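Home Notebook Sites Kit Rota Older entries

Mar 5, 2018
Notebook, Gurkby, folding work

Carried on from the last entry. The Plistano cell at the laundry is still on towels and flat sheets only, and the household recordings for mixed clothing go on at the flat in Gurkby. Most of what follows concerns the people doing the folding. The technical notes are at the bottom and there aren't many of them.

State of the cell

Towels run without anyone standing over them for most of a shift. Sheets need one person on the infeed. Anything with sleeves still goes to the hand tables, and will do until Flindeo send us a version that copes with it. The September estimate was theirs and I would not plan a rota on it.

There were 22 stops logged on the last full shift. I went through them with the evening crew. Most were corners: the arm takes hold of the hem a bit short, gets one layer where it should have two, and the fold comes out skewed. The person on the infeed can see it coming before the cell does, and has started putting a hand on the pause bar early. That isn't in the procedure and it ought to be. At present an early pause is recorded as an operator stop, so it looks as if the operator held up the line. I have asked for a separate code. Until we get one, write "early" in the margin of the sheet and I will sort them by hand.

What has changed on the floor

The hand tables used to get everything, so a folder had towels between the awkward pieces. Now the easy work goes to the cell and what comes to the tables is shirts, children's clothes, fitted sheets and things with cords. The piece count per person has dropped and the work is harder. Two people said they go home more tired than they did before the cell was put in. One of them likes it better all the same, as the towels were dull.

The targets have not been changed to match. The board by the goods lift still shows the old hourly figure for mixed work. I raised it again. My view is that the board should be blank for mixed work until we have a month of table counts without towels in them.

Breaks: the cell has to be emptied before the infeed person can leave it, which makes break times depend on the load. On the late shift this pushed one break back by 33 minutes. A second trained person on each shift would fix it. We have two trained on earlies and only one on lates.

Noise is not bad. The beeper is. It uses the same tone for "load finished" and "look at me", and people at the tables turn round for both. Marti (the panel software) has a setting for tones but it is behind the supplier's password. Asked for it.

Recording sessions at the flat

Four of the folders have now done sessions with the hand-held grippers. They are on their normal rate plus travel, and it is voluntary. Nobody should be put down for a session on the rota without being asked first, which happened once.

The job is ordinary: a heap of bedding and clothes, one gripper in each hand, fold and stack. The folders find the first half hour annoying. Bare hands feel the edge of a cloth and the yellow fingers don't pass any of that on, so people who normally fold without looking have to look. One said it was like folding in oven gloves. By the second session they have mostly stopped flicking the cloth flat in the air, which the grippers are too slow for, and begun laying it down and pulling.

That is a change in technique and we should be clear with Flindeo about it. They asked to record how our folders fold. They are getting how our folders fold with these in their hands, and the two are different jobs. The stack comes out decent either way.

Complaints so far, in no order:

- grip trigger stiff, worse in the left hand
- weight falls on the outside of the wrist after twenty minutes or so
- strap too long for small hands, end gets caught in the cloth
- bed is low, people end up bent over or sitting sideways
- knitwear catches in the gap between the fingers

I have put a limit of 2 hours on a session, with a proper stop in the middle. If somebody wants to stop sooner they stop, and it is paid as booked.

Running total for the flat is 176 pieces. Play mats and quilts are in that count as one piece each, although a mat takes as long as several shirts. They should have their own line on the sheet.

Clothes, play mat and grippers at Gurkby:
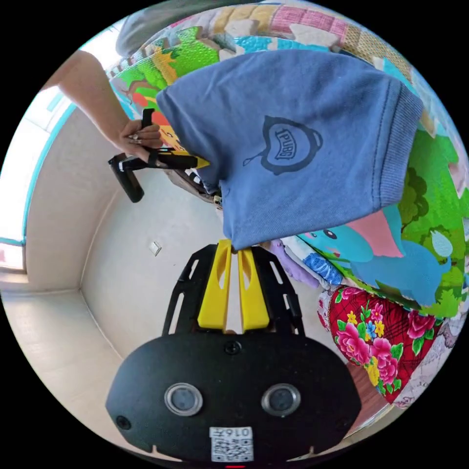
Blue printed shirt being lifted.
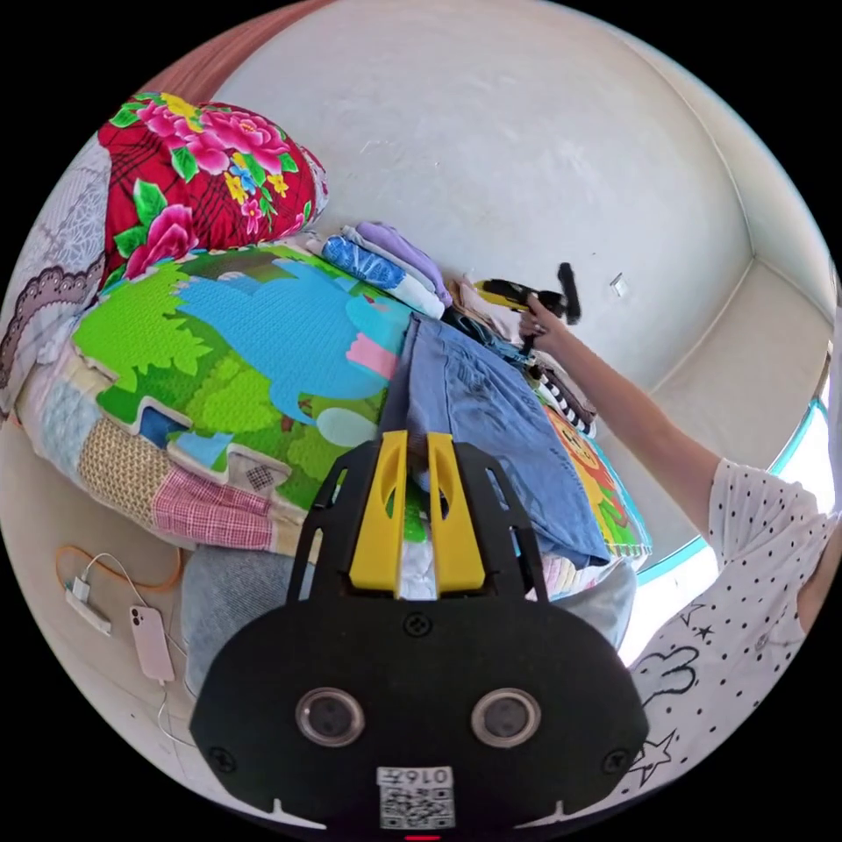 Jeans laid out in front, stack over by the wall. 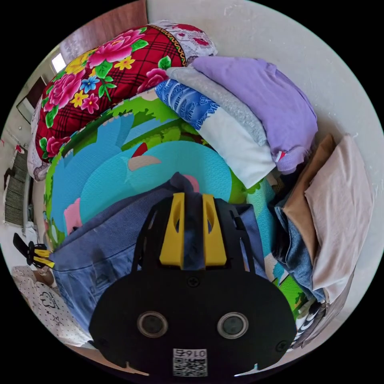 Dark blue garment on the folded mat, lavender sweater on top of the next pile.
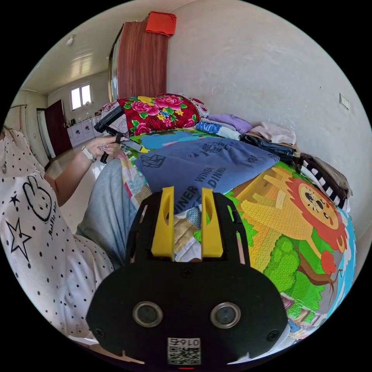

Sweatshirt across the middle of the bed.

Notes for the next session

Play mat: foam is easier to hold than to fold. It springs open unless something is put on it. Try it last, and also try it first, and note the times for both.

Jeans: legs together, then thirds. Two folders do halves. Leave them to it and write down which.

Printed tops: ask for print side down at least once per person. At the laundry we fold print side up for the customer, and the cell will have to be told one or the other.

Raise the working height. The trestle from the store room is free and fits in the van if the seats are down.

Bring the short straps.

Questions the folders asked me to put to Flindeo

Who keeps the recordings, and for how long. Whether their voices are on them. Whether a session can be removed if a person leaves. And whether the mixed-clothes version is meant to take the tables away or work alongside them. I said I didn't know the answer to the last one. I have written to ask for all four in plain words and will pin the reply next to the rota when it comes.

Still open: pause code, tones password, second person on lates, the board.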